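Repair evening moves to Thursday

From January our repair evening in Miltbridge will be on Thursday, from 7 p.m., and no longer at the weekend. Many of you asked for this. The room stays the same, the upstairs one at 201 Hanau Road, and the door on the yard side is open until 9.

I want to use this newsletter to write a little about bags, as bags were the thing we saw most in the autumn. Before I moved here I thought people in this country throw a bag away when the zip breaks. This is not true. They keep it in a cupboard for four years and then they bring it to us.

Most problems are small. A zip that opens behind the slider usually needs only a new slider, and we have a box of them in the common sizes. A strap that has come out of its seam can be sewn again by hand in 30 minutes, if you use waxed thread and do not try to save on the stitches. Please sew through the old holes where they are still good. New holes beside the old ones make the fabric weak, like a stamp that you can tear off.

The lining is more difficult. When the coating inside starts to peel, we cannot put it back. You can brush out the loose parts and sew in a cotton lining, and I have a paper pattern for round bags and another for square ones. Both can be borrowed.
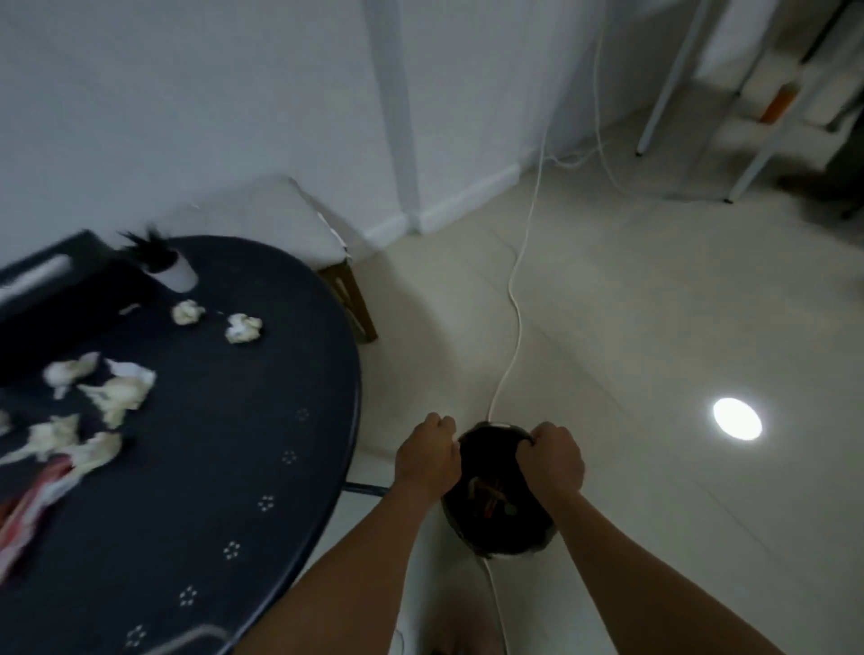 One reader wrote to us after the last issue that she had washed her old Stornunico shopper at 30 degrees and the bottom lost its shape completely, so she would advise everybody to take out the base board first and to dry the bag standing up, with a towel inside. I think this is good advice also for other makes. If the board is sewn in, open one short side, pull it out, and close the seam again when all is dry.

For heavy fabric we now have the Guo sewing machine, which was paid for from the spring sale. It goes through four layers of canvas without complaint, but the needle must be the thick one. The thin needles are in the other tin — please do not mix them.

We have also bought thread, 2,000 metres on one cone, in black only. If your bag is another colour and you care about it, bring your own thread.

There is tea as always. Cups are still short, so a cup from home is welcome. To borrow a pattern, write your name in the green book beside the door and bring it back the next month.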